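Histoire du mobilier domestique, séance 4 : la table ronde
Notes de cours, O. Erdem (à relire avant le TD) 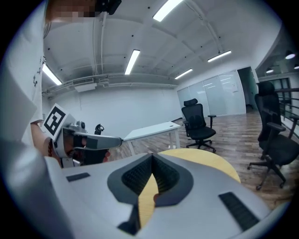 Rappel séance 3 : table longue = hiérarchie. Un haut bout, un bas bout, le maître près du feu. On place les gens, on ne les laisse pas se placer.

Guéridon d'abord. Petit, léger, se déplace. Porte une lampe, un plateau. Pas encore une table à manger, ne pas confondre dans les copies (erreur vue chaque année).

Ensuite le pied central. Avantage : jambes libres, on ajoute une chaise sans gêner. Défaut : bascule si on s'appuie au bord. D'où piétement lourd, souvent trois ou quatre patins. Voir croquis au tableau.

Cas d'étude : atelier Dursun, à Verndale. Catalogue conservé, 747 références, dont 40 tables rondes. Presque 2 000 pièces livrées en tout d'après le livre de comptes, mais il manque des pages. Bois clairs surtout, vernis mince. Le modèle Tirari est celui a rallonge : plateau coupé en deux, coulisses dessous, devient ovale. Question d'examen possible !

Vocabulaire à savoir : chant, ceinture, fût, patin, abattant, coulisse.

Attention au mot « convivialité », trop facile. Toujours demander : qui mange là, qui sert, qui débarasse. Une table ronde dans une cuisine ne dit pas la même chose que dans un salon.

Pour la prochaine fois : lire le chapitre 2 du polycopié, apporter un relevé coté d'une table de chez vous (diamètre, hauteur, épaisseur du plateau). Crayon, pas de stylo.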